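Skip to main content
Reviews > Kitchen > Dish racks

Sarkano Two-Tier Dish Rack: Review After a Winter of Use

Posted in April

Our old rack rusted through at the feet and left orange rings on the counter, so I went looking for one that would last longer. I settled on the Sarkano two-tier. I also looked at the Hodwood, which costs less but has only one level, and the Zein, which was too deep for my counter.

Setup

The rack comes flat in the box with four side bars, two shelves, a drip tray and a bag of screws. It took me 11 minutes to put together. The instructions are drawings only and the third one is wrong: it shows the tray spout facing the wall. Turn it toward the sink. The screws are soft, so use your own screwdriver and leave the little wrench in the bag.

Daily use

The lower level takes dinner plates and the upper one takes cups and small bowls. The slots are narrow. Flat plates stand up straight and stay put, but anything with a wide, shallow shape leans over and takes up three slots. I usually end up putting our bowls upside down on the top shelf, where they drip onto the plates underneath. If your household eats mostly from bowls, measure them first.

Glasses are fine up to a normal water glass. Tall ones hit the upper shelf.

The tray drains well once the feet are set. There are 2 rubber shims in the box for raising the back, and you need both. Without them, water sits in the corner and leaves a white line by evening.
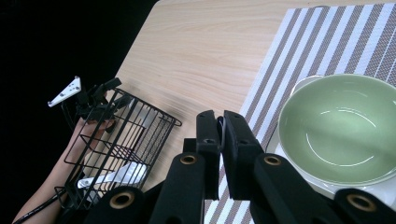 The finish has held up better than I expected. After a full winter there is no rust on the bars. One of the welds under the top shelf has a brown spot the size of a pinhead, and it hasn't grown. The utensil cup is the weak part. It hangs from 2 plastic hooks, and one cracked in February. Sarkano sent a new cup without asking for a receipt, but it took most of a month to arrive.

Cleaning is simple. The tray lifts out from the front and I scrub it with baking soda on the weekend. The shelves don't come off without a screwdriver, so the joints collect grime.

Compared with the Trerkeck

My sister has the Trerkeck folding rack. Its slots are wider and it handles bowls much better, but it slides on a smooth counter and has no spout. For a small kitchen where it gets put away after each wash, I would pick hers.

Good: steady, drains well, no real rust
Bad: narrow slots, weak utensil cup, one wrong drawing

I would buy it again for plates.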